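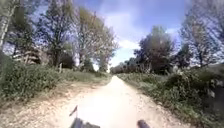
Der Schotterweg bei Flurnden, aufgenommen vom Fahrroboter. Unten der Wimpel.

Besuch bei Hemeck in Flurnden, 10. September 2024

Kurz runtergeschrieben, solange es frisch ist. Fotos sortiere ich später, Tippfehler bitte überlesen.

Anfahrt über Skerden, dann die Landstraße, Einfahrt natürlich verpasst. Das Schild hängt an der Rückseite der Halle. Wir waren 20 Leute, die meisten aus Landtechnik und Kommunalbetrieben, dazu ein paar Studierende. Kaffee im Stehen, Sicherheitswesten, los.

Worum geht es bei Hemeck? Geländegängige Fahrroboter, die Wald- und Feldwege allein abfahren sollen. Kontrollfahrten, Material transportieren, solche Sachen. Das Projekt heißt Moynihan, woher der Name kommt, konnte uns keiner so recht erklären. Gezeigt wurde uns aber kaum Fahrzeugtechnik, sondern das Sammeln der Beispiele, aus denen das System lernt. Fand ich erst schade, war dann der beste Teil des Tages.

Ablauf einer Sammelfahrt, so wie ich es mitgeschrieben habe: Ein Mensch steuert per Fernbedienung und geht hinterher. Der Roboter zeichnet auf – Kamerabild nach vorn, Lenkwinkel, Geschwindigkeit, Erschütterung. Später soll das System aus dem Bild ableiten, wie der Mensch gefahren wäre. Klingt simpel. Der Aufwand steckt in der Auswahl der Strecken und in der Nacharbeit.

Der Weg vom Foto oben ist so eine Strecke. Gerade, heller Schotter, beidseitig Bewuchs, hinten eine Baumreihe. Ich hätte gesagt: langweilig, fährt sich von selbst. Von wegen. Am vorderen Ende ist der Belag in der Sonne fast weiß, rechts liegt ein grauer Schattenstreifen von den Sträuchern am Rand. Genau an solchen Stellen tun sich die Modelle schwer, hieß es. Ist das Dunkle ein Graben oder nur Schatten? Ist das lose Zeug links noch Weg oder schon Bankett? Der Mensch lenkt einfach richtig und denkt nicht drüber nach. Deswegen braucht man viele Beispiele vom selben Typ Weg bei verschiedenem Licht.

Zahlen, soweit ich mitkam: seit Juli 588 Fahrten, daraus 2.964 kurze Abschnitte geschnitten. Davon blieben 2.622 nach der Durchsicht übrig. Rausgeflogen ist alles mit Aussetzern in der Funkstrecke, verschmutzter Linse, Fußgängern zu nah dran (Datenschutz, gab eine längere Diskussion). Und Fahrten, bei denen der Fahrer geträumt hat. Das sieht man den Lenkdaten wohl sofort an.

Dann raus an die Strecke. Kurze Vorführung, erst von Hand, dann autonom. Von Hand: unspektakulär. Autonom: deutlich langsamer, kleine Schlenker bei losem Schotter, einmal Stopp vor einem überhängenden Halm. Der Halm gilt dem System als Hindernis. Wurde notiert, wird zu einem neuen Beispiel. So läuft das den ganzen Tag, stehen bleiben, aufschreiben, von Hand nochmal durchfahren, weiter.

Was ich nicht wusste: Sie fahren absichtlich auch schlecht. Also zu weit an den Rand und dann zurück zur Mitte. Wenn immer nur sauber mittig gefahren wird, lernt das System nie, wie man sich aus einer schiefen Lage wieder rausholt. Der Teil »an den Rand« wird beim Training ausgeblendet, nur die Korrektur zählt. Leuchtet ein, wenn mans einmal gehört hat.

Danach Auswertung in der Halle. Zwei Arbeitsplätze, an denen Abschnitte gesichtet und mit Stichworten versehen werden: Untergrund, Bewuchs, Licht, Spurrillen ja/nein. Durften selbst ran. Nach zehn Minuten wurde ich unsicher, wo »fester Rand« aufhört und »loser Rand« anfängt, meine Nachbarin hat denselben Abschnitt anders eingestuft als ich. Passiert dort auch den Geübten, darum schauen immer zwei Leute drauf, bei Uneinigkeit eine dritte Person.

Fragerunde, gekürzt:
Winter? Noch keine Daten, Schnee fehlt komplett. 
Nachts? Nicht geplant.
Verkauf? Frühestens wenn die Strecken um Skerden auch laufen, kein Datum genannt.
Gibt es die Daten für andere? Teilweise, auf Anfrage – für Hochschulen eher als für Firmen.

Kritik: Ton in der Halle miserabel, hinten kam die Hälfte nicht an. Und der Weg zur Strecke ist länger als angekündigt, feste Schuhe sind kein Scherz. Essen war gut, Kartoffelsuppe, vegetarisch und mit Wurst.

Für unseren Betrieb nehme ich vor allem die Stichwortliste mit. Unsere eigenen Wegeaufnahmen liegen bisher völlig unsortiert auf der Platte, da könnten wir mit vier, fünf festen Begriffen schon viel anfagen. Die Liste schickt Hemeck noch per Mail, ich leite sie dann weiter.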